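Borby Workshop Fit-Out: Progress Report to the Cirkska Fund
Reporting period from April, submitted 4 Jul 2026
Reference 3161

1. Position at the end of the period

The stationery and small consumables strand is in its second stage. The sorting layout has been fixed, the storage units have been chosen, and the labelling scheme is in draft. The written procedure for bench users is outstanding and will be issued with the next report. No change to the agreed scope is requested.

Spending on storage and containers stands at 2608, against a line of 3161. The balance is held for replacement trays and for the labels, which Funow has quoted for but has not yet been asked to supply.

2. Storage units

Two types of wire mesh storage were selected. The first is a black shelf unit with four open tiers, for items that are kept in packs. The second is a long white basket divided into compartments, fixed at the side of the work area, for items that are handled singly. Open mesh was preferred to closed drawers on the grounds that stock levels can be checked without opening anything, and dust does not collect on the shelves to the same degree.

The order of filling has been agreed. Heavy packs go on the lowest tier and paper goods on the next. The upper two tiers are reserved for items drawn daily. The compartments of the basket will be allocated once the labels are confirmed.

3. Sorting area

Small parts are sorted in shallow trays before they are put away. A raised edge is needed to stop thin pieces sliding off, but a deep container makes them difficult to pick up from the bottom. The stapler is kept beside the tray and is checked at the same station. The wall panels from Öztürkmen, woven in cream, tan, blue and magenta, line three sides of the area, and the floor surface is a plain mottled beige against which small dropped items can be found.

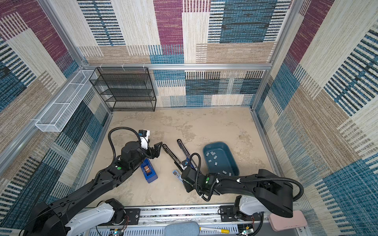

Bench users have replied that the shallow tray suits sorting but should not be used for storage, as the pieces spread out as soon as it is carried. They ask for a lidded container of the same footprint, and for the stapler to have a marked position of its own so that it is returned closed. Both points are accepted. The lidded container can be met from the balance in section 1. The marked position will be added to the layout drawing at no cost.

4. Outstanding items

Labels: wording to be agreed, then ordered in a single batch of 300.
Lidded containers: sizes to be taken from the trays in use.
Written procedure: draft covers sorting and filling, restocking still to be written.
Aluminium framing: fixings to be rechecked at the next inspection and the result entered in the maintenance log.

5. Next period

Filling of the shelf unit and basket will begin on delivery of the labels. Stock will be recorded by tier and by compartment, using the codes in the draft scheme. The next claim will cover labels and containers only.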